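Feltero opens its tidying-up recordings to everyone

12/12/2020

Hello from Feltero! I'm Detlef Buschmann, I look after the recording side of things, and I've been allowed to write this one myself, so please forgive the tone. As of today, Wandance, our collection of examples of people doing small household jobs with hand-held grippers, is free for anyone to download.

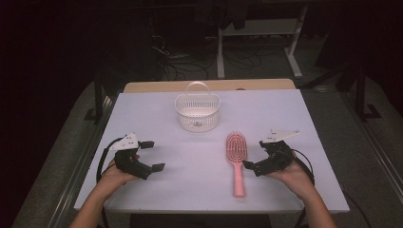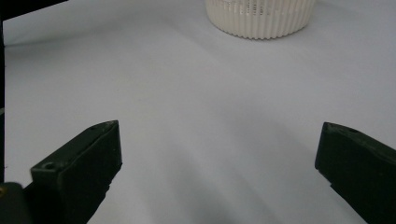 We began in October with 3 people and one table, and I'll admit I thought we'd be finished in a fortnight. We weren't! The first release has 1,649 recordings in it, and 1,106 of them have been watched through from start to end and labelled by hand. The rest are in there too, marked as unchecked, so do filter them out if you're fussy (I would).

Each recording is one person doing one job at their own pace. We keep the fumbles. If someone misses a handle and goes back for it, we want the learning system to see the going back as well, and I've had some lively arguments with my colleagues at Barkura over that. They're training on the set already and have asked for more two-handed work, so that's what I'm spending the winter on.

The job list was drawn up with Hinrichs, who also lent us the room. It has 8 jobs on it so far, mostly putting things away and passing them from one hand to the other. Folding is still a mess and will have to wait for the second release.

If you'd like to come and record with us for an afternoon, or you've found a label that's plainly wrong, write to me at the Feltero press desk and I'll get it. Journalists are very welcome to have a go too. Bring short sleeves, it gets warm.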